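Reserving the shared roof at Trasley Court: notice period and quiet hours

Category: Building Rules and Common Areas
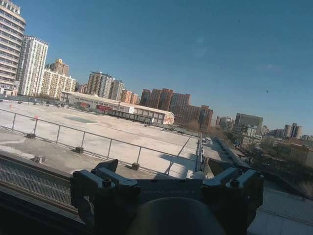
Question

I am a tenant on the fourth floor of Trasley Court and would like to reserve the roof for a family gathering on a Tuesday in November. The house rules state that residents must give "reasonable notice" but do not define the term. The management office, Plokier, has not yet replied to my message. Would the members of this site please advise on the following points: how much notice is customary, whether a deposit may be requested, and at what hour guests are required to leave. There will be 16 guests, including children.

Submitted by Cayetano Nieto

Answers (3)

Answer 1, marked as helpful

The general wording in the house rules is supplemented by the Common Areas Schedule, which is attached to every lease signed through Plokier. Under the Schedule, a written request must reach the office 30 days before the date of use. Requests received later are considered only if no other household has applied for the same day.

A refundable deposit may be requested for groups larger than 25. Your group falls below that limit. Guests must leave by 10 p.m. from Sunday through Thursday. Amplified music is not permitted at any time, and the stair door must remain closed but unlocked during the event.

Residents are advised to keep a dated copy of the request. Messages sent through the tenant portal are not treated as written requests under the Schedule, and this may explain the lack of a reply.

Samuele Cattaneo

Answer 2

It depends on the building. At the Ruggiero we only had to sign a sheet in the lobby. I would call the office.

Answer 3

The first answer is correct with respect to notice. Please note, however, that older leases carry the Firkar version of the Schedule, under which the closing hour is 9 p.m. and each household is limited to 2 reservations per year. The version in force is printed at the foot of the last page of the lease. If yours has no Schedule attached, request a copy in writing before sending invitations.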